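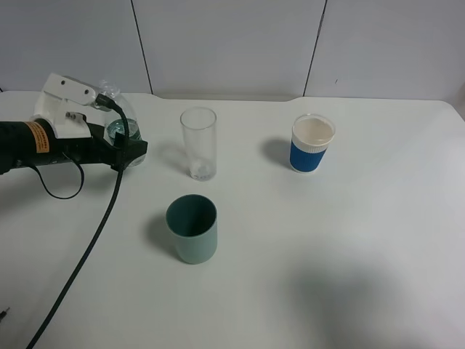

Carnurstead, 22 Mar 2025

Tips for washing and keeping your race clothes and bottles
By Ivan Bondarchuk

The season of the Dedulano triathlon club begins soon, and many new members ask me the same things about their kit. I have washed wetsuits in my own bathtub for nine years, and I ruined two of them before I learned. Please take from this page what is useful for your home.

Wetsuit
Rinse it the same day, inside and outside, with cool tap water. Hot water makes the rubber stiff. Turn it inside out and hang it over a thick hanger, folded at the waist. Do not hang it by the shoulders, they will stretch. In my apartment it dries over the bathtub in one night and then I turn it and give it one more day. Small cuts from fingernails can be closed with neoprene glue. Put a thin layer on both sides, wait until it is sticky, press, and leave it until the next morning.

Bottles
Take the cap apart after every ride. If the valve smells of old sports drink, put all the parts in a bowl of warm water with a spoon of baking soda and leave them overnight. For the bottom of the bottle I use a handful of dry rice with a little water and I shake it for one minute. Let everything dry open, with the neck down on a rack. Never close a wet bottle and put it in the cupboard.

Cycling shorts and race suits
Wash them at 30 degrees in a net bag, with the zippers closed. No fabric softener, please. It stays in the pad and the cloth stops taking up sweat. If you fell and there is blood on the suit, use cold water and ordinary hand soap before the machine. Chain grease comes out with dish soap – put it on the dry cloth, rub with an old toothbrush, wait ten minutes and then wash.

Running shoes
Take out the insoles and the laces. Fill the shoes with newspaper and change the paper after one hour, because the first paper takes most of the water. Do not put them on the radiator. My neighbor Fedoruk did this with new shoes and the sole came off at the toe.

Number belt and small things
Safety pins rust if they stay in a wet bag. I keep mine in an old mint tin with a few grains of rice. Timing straps can go in the washing machine inside a sock with a knot. Remember to take the chip off first! The club has 70 chips and last October we had to search for 3 of them in people's laundry.

The bag
Empty it on the evening of the race, also if you are very tired. Wipe the inside with one part vinegar and three parts water, then leave it open by a window. Bananas should be removed before everything else.

For questions about glue or zippers you can find me at the Nader pool on Saturday mornings, usually near the bicycle stands.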